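Search this site Search Go

Lerholm two-finger sorting gripper, long-term review

Our prep kitchen at Greenberg sends out trays for three lunch sites and gets most of its utensils back in mixed tubs. Sorting them was a standing job, two people from 1:30 until the tubs were clear. In February we put a Lerholm two-finger unit on that work, running the Zikdale control software, and I have been responsible for it since. This review covers the gripper, the software and the effect on the shift.

Setup took one afternoon. The mounting plate is drilled to a common pattern and needed no adapter. Calibration is a single routine started from the menu, and it should be repeated after every pad change. The manual puts this in an appendix, where we missed it for the first week and blamed the pads for poor grip.

Pads are the main consumable. The supplied set is rated for 1000 cycles and we get close to that on plastic and silicone. Serrated edges shorten it considerably. Replacement is by hand, no tools, under two minutes. I would order spares with the unit.

Grip performance depends on shape more than weight. Spatulas and paddles with a broad handle are picked up on the first attempt nearly every time. Thin round handles roll when the fingers close off center. Anything lying flat is slow, since the fingers have to get under an edge, and a deep soup spoon resting bowl down is the worst case we have. In our log of 1579 picks, 343 needed a second attempt, and most of those were thin handles or flat items. Closing force is adjustable in 50 steps. We use four of them. 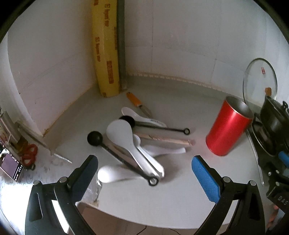 Wanda Doucet's objection, raised at the second shift meeting, was that the hard part of sorting had never been the picking. You look at a tangle and know which handle to pull so the rest falls apart, she said, and if the machine can't do that then a person is still standing there doing it for the machine. She asked for that time to be written on the schedule as work, with a name against it.

She was right about the time. One person now spreads the tubs before a run and clears stalls during it. We had entered this as zero minutes in the plan. It is now a scheduled task, rotated daily, and it comes with the authority to stop the arm. The second sorting position went to tray assembly. No hours were cut, though two people lost the seated part of their afternoon and were not pleased.

Knives are a separate matter. Our rule is that blades are taken out by hand before the run starts. The software has an exclusion class for sharp items, but it missed a paring knife under a ladle during testing and I do not rely on it.

Noise is acceptable. The stall alarm is too quiet for a kitchen with the extractor on, and there is no output for an external lamp. Logs export as plain text, one line per pick.

Recommended for sites with mostly uniform utensils and someone trained to tend it. For mixed tubs like ours it is adequate. I would not buy it on the basis of labor saved.

Comments (3)

Emmett Kasprzak
What force setting do you use for thin handles? We run higher than the default and still get rolling.

Latrice Nguyen-Tran
Same experience with the unplanned tending time. Ours went to whoever was nearest until people complained. Did the daily rotation hold up once the newer staff came on?

Mei Gallagher
Check the pad screws if you have the older bracket. Ours worked loose twice. Also the alarm volume is under Service, not under Sound.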